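Rukotero Cloth Set: Folding on a Bed

Gallery for the September collection round at Nullville. Two-handed folding of dark garments, recorded with hand-held grippers in a furnished bedroom. The target is 1000 episodes; 600 are in.

Waistbands are annotated as a separate grasp region. Drawstrings get their own tag, as they confuse the edge detector more than any other trim.
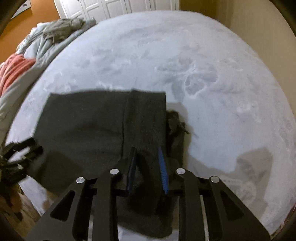

Both grippers log jaw width at every time step. Episodes with a gap in either log are dropped before labeling — no interpolation.

Patterned sheets stay in the set. Models trained on the plain-sheet batch from Vora placed fold corners poorly once the background had a print.
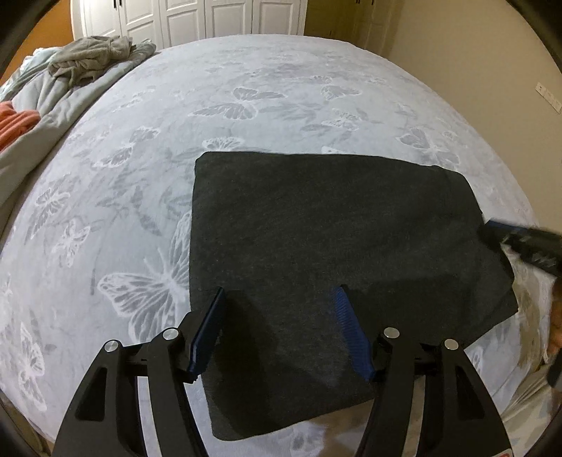

An episode ends when both jaws are open and clear of the cloth. Of the last 80 submitted, 79 met that rule. Light-colored garments follow in the Gavrilă batch, same label format.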